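28 June 2024

Everyone wants to argue about the model again. Bigger policy, more layers, somebody's new action head. Fine. I've spent the week in replay tooling and I think we're arguing about the wrong end of the stack.

Take the microwave task. Tray goes in, door shuts. Sounds like nothing. In the Vakholm set we have 517 takes of it and the loader threw out 161 without a word. No log line, no reason code. Valentina Ulloa found it only becuase her totals didn't match mine. I'd been training on what was left and blaming the planner.
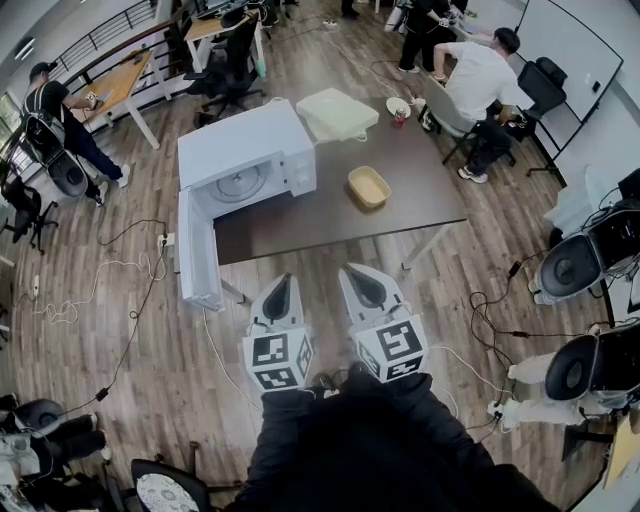
So what do I want? Boring stuff. A drop reason on every rejected take. Timestamps checked before anything gets resampled, not after. If the marker track goes away for 2 frames, fine, interpolate and flag it. If it goes away for longer, don't quietly invent a smooth path and hand it to me as truth. Smooth is the worst kind of wrong. A jagged pose I'll catch by eye, a smooth one goes straight into the controller.

Branwen Hopkin says a good enough policy learns around bad poses. Maybe on free-space moves. Not with two hands near each other and a thin rim in one of them. A small offset there and the planner thinks the tray has clearance it hasn't got.

My list, in the order I'd do it:

- Reason codes in the loader. One afternoon, tops.
- Fixed clock offset per device, stored with the take. Not in Tomos's notebook.
- A viewer that shows both grippers on one timeline. Yusuf nearly does this already, it just can't scrub backwards. 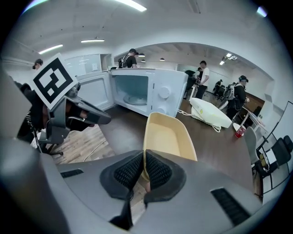 - Gripper width plotted next to pose. Half the "grasp failures" I opened were width lagging the pose stream.
- Freeze the planner till the above is done. Yes, really. Nest Harries will hate this one.

Cost is small. We burned 920 GPU hours on that last run and I can't say what any of them taught us. Give me a tenth of that in engineer time and I'd take it tommorow.

Replies in the usual thread pls. I'm in the loader code till Monday.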